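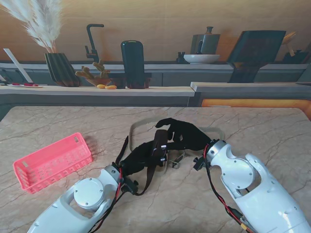 The kitchen at Poulain Street: a gallery

10 photos | Posted 2019-03-26 | Filed under: Rooms, Ernness

We moved the Ernness household into Poulain Street in December, with a truck, a trailer and a firm belief that we did not own much. The kitchen was the last room to be sorted out and the first that visitors asked to see. What follows is a tour of it, the pantry and the bit of hallway where the kitchen overflows. Click any photo for the large version. Comments are open again after the business with the kettle post.

The table
Beige marble with fine dark veins. The veins are very good at hiding crumbs and even better at hiding the one small screw you have just dropped. It marks if you look at it with a lemon in your hand, so lemons are cut elsewhere.

The pink basket
Plastic, rectangular, with square holes in a grid along the sides. It was bought to hold fruit. It has since held pegs, receipts, a bag of potatoes and a jumper, and in most of our photos it holds nothing at all, having been tipped out to find something that was in the car. I have grown fond of the colour. It goes with nothing, and this saves a lot of worry about whether it goes.

The pampas grass
Every rental listing in the country has some, and now we do too. The fluffy pale plumes live in a dark ribbed vase on the counter and shed at a steady rate all year. We were told hairspray would stop this. It gave us stiffer fluff.

The long counter
Light wood on top, grey along the front. I wanted it long so there would be room to cook. There is room to put things down, and a tray or cutting board at the left-hand end for whatever has a red handle and no drawer of its own. The white board leaning behind it has been leaning since the first week and I believe it now counts as a fitting.

The back shelf
Raised, against the wooden wall. We had plans for it: jars, labels, a small brass scale. The labels were printed and are in a safe place.

Pantry, door open
Before you write in, yes, that is four kinds of rice. Three of them came from the old house and one was bought on moving day by somebody who couldn't find the other three. The shelf paper is Jitumitz, the cheap roll in the dotted pattern, and it took an entire afternoon to get the bubbles out. The top shelf still has its bubbles. You need the stepladder to know about them.

Pantry, door shut
The better photo of the two.

The drawer of lids
Taken from directly overhead, in morning light, which flattered it. We have thrown out every lid without a container and every container without a lid, twice, and the drawer is as full as ever. I sorted it by size. My household re-sorted it by colour. It is now sorted by whoever shut it last.

The light over the sink
A Pollix shade, second-hand, model 1783 according to the sticker inside, which for a while I took to be the year and boasted about. It hums a bit when the fridge is running. The previous owner threw in a box of 50 hooks that have nothing to do with it, and I have so far found walls for six.

The hallway overflow
The big pot, the good platter, the picnic esky and a cake tin shaped like a train. All of them are kept here for now, where "for now" has the same meaning it had at the last place. The number painted on the side of the crate is 3796. It was on there when we got it and the only theory we have is apples.

Notes on the room

Several people asked about sealing the marble. We used a wipe-on sealer, left it overnight with the windows open, then did it again. Water beads nicely now -- red wine less so. A damp cloth and a drop of dish soap are all it gets day to day. Anything that says "lemon fresh" stays in the laundry.

The basket question also comes up. Ours goes in warm water with a bottle brush for the corners of the holes, where the onion skin collects. Don't put one in the dishwasher on the bottom rack unless you want a pink basket with a lean to it. Ours went on the top rack once and got away with it.

The pampas can be shaken out on the back step. Choose a still day. I chose a windy one and the neighbour's washing was out.

Next gallery: the laundry, once there is a path to the far wall.

Previous gallery: Doors at Ernness, with and without handles
More in Rooms
Back to top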